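## Section 4: Putting up the Kwon speed display and getting your first readings

By now you should have the display charged, the Firnar bracket out of its bag and the Dasport app on your phone. If the app still says "No sign found", go back to Section 3 and do the pairing again indoors. It's much nicer than doing it up a ladder!

This is my favourite part of the whole job. The first time we switched ours on at the Nurbridge end of the village, a van braked before I'd got the lid of the toolbox shut.

### Before you leave the house

1. Check that you have written permission for the post. The highways team will give you a post reference, and you'll need to type it into the app later.
2. Charge both batteries until the light on each one stays green.
3. Pack the bracket, both straps, the hex key, the spirit level, the tape measure and a hi-vis jacket for each person.
4. Make your aiming board (see below).

> **Caution:** Two people, always. One works on the display and the other watches the traffic and does nothing else.

The aiming board is a home-made thing, and you won't find it in the box. Any flat white board will do so long as it's stiff enough to stay straight in a breeze.

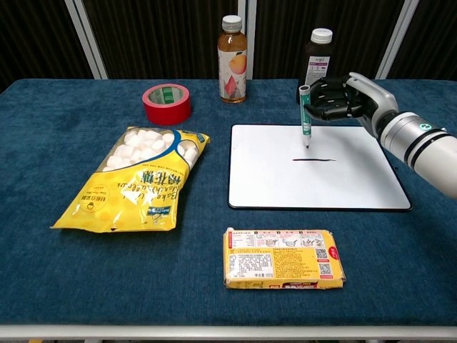

Aiming is what decides whether your readings are any good, and the board makes it wonderfully easy. The sensor sits behind the small round window under the digits, and it needs to look along the lane with no tilt up or down. Your helper holds the board up at the height of the sensor, further down the verge, and you sight across the top of the casing to a mark on it. Lay the board flat on a table to draw the mark, as in the photo, and keep it to one short horizontal black line in the upper half. Leave the rest blank. I once added arrows and a centre cross to mine and couldn't tell from the post which bit I was meant to be looking at.

### Fixing the bracket

5. Loop the lower strap round the post and do it up finger tight.
6. Loop the upper strap in the same way, with the buckle on the side away from the road.
7. Slide the bracket until its bottom edge is at the height given on your permission letter. Measure from the pavement, or from the grass if there isn't one.
8. Tighten both straps with the hex key, a few turns on each in turn.
9. Put the spirit level on the bracket shelf. If the post leans (most of ours do), turn the two thumbscrews until the bubble is in the middle.

**Note:** The straps will slip on a freshly painted post. Wipe it down with a dry cloth and try again. If they still slip, choose another post from your list – please don't be tempted to pad them out with cardboard.
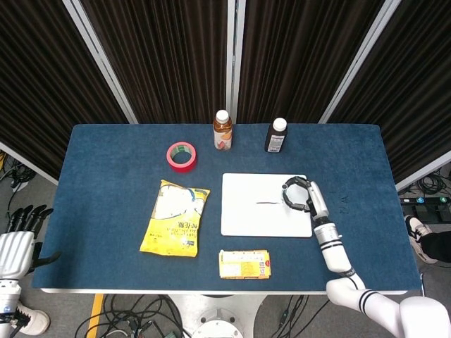 ### Hanging and aiming the display

10. With your helper steadying the bottom, lift the display on to the shelf and push back until both catches click.
11. Give it a gentle tug. There should be no movement at all.
12. Turn the display to face oncoming traffic, sight on the board and lock the side lever.
13. Switch on. The digits run a test pattern for 4 seconds and then go dark.
14. Open Dasport, tap **Live**, and wait for a vehicle.

The number in the app and the number on the display should match. If the app is blank, stand closer to the post. If the display is blank but the app is counting, it's in silent mode, and you can turn that off under **Display > Show digits**.

> **Caution:** Never step into the road to test the sensor, and don't ask a friend to drive past fast. Ordinary traffic will give you plenty to look at.

### The first nine days

Leave the display in silent mode for the first nine days if you possibly can. I know it's hard to wait when you've just got it working, but those quiet readings show how people drive when there's no sign to slow them down, and comparing them with the later ones is fascinating. Ours showed that the worst time was just after 6 in the morning, when all of us had been blaming the school run.

Swap the battery when the app shows three bars or fewer. The display keeps its readings while the battery is out, so there's no need to rush.

If anything here doesn't match what you've got in your hands, leave a note for Sze-wing Mok in the Nurbridge kit box, with the post reference on it. Downloading and reading your results is in Section 5.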